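Kitchen Assistant, Part-Time, Brirklow House

2 min read

Brirklow House is looking for a part-time kitchen assistant to help with the midday meal. The job starts in March and runs for 7 months, with a chance of staying on. It would suit someone who likes steady work and doesn't mind repeating the same jobs most days.

You would work with our cook, Zoriana Hordiienko, in the small teaching kitchen on the first floor. We serve soup, a hot dish and bread to people taking classes in the building. Last season that meant 106 regular diners, split over two sittings.

What the work includes:

Peeling and chopping vegetables
Filling, carrying and emptying pots
Washing up by hand and drying
Wiping down tiled surfaces and walls at the end of the shift
Checking deliveries from Trevaskis against the order sheet
Putting lids back with the right pots

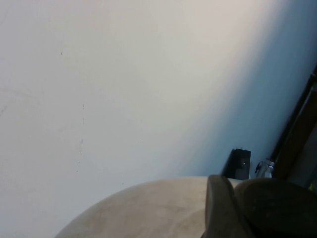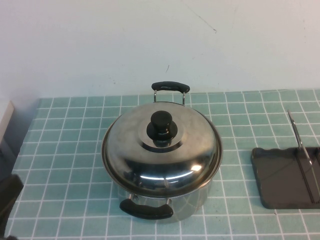
The steel pot with the black handles is in the second photo.

Do I need to have worked in a kitchen before?

Experience is useful but we don't ask for it. Zoriana will train you over your first 3 shifts, and you will get a written list of cleaning jobs to keep. You do need to be able to stand for most of a shift and lift a full stockpot with another person.

Hours are 9:30 to 2:00, four days a week. Pay is at the house rate for kitchen staff and lunch is included. Aprons are supplied. Please bring your own closed shoes with a non-slip sole. Long hair has to be tied back.

The food handler course is paid for by us and takes almost 2 days. If you already have a current card, bring it to the interview.

To apply, send a short letter saying when you can start and the name of one person we can call. A resume is fine but not required. Letters go to Tae-yang Ko at the front office, or leave them in the tray by the main door. The closing date is December 31, 2021. Interviews are held in the kitchen and include a short practical task, usually onions.

0 comments | 4 shares

Contact | Brirklow House, Kitchen and Classes | Back to top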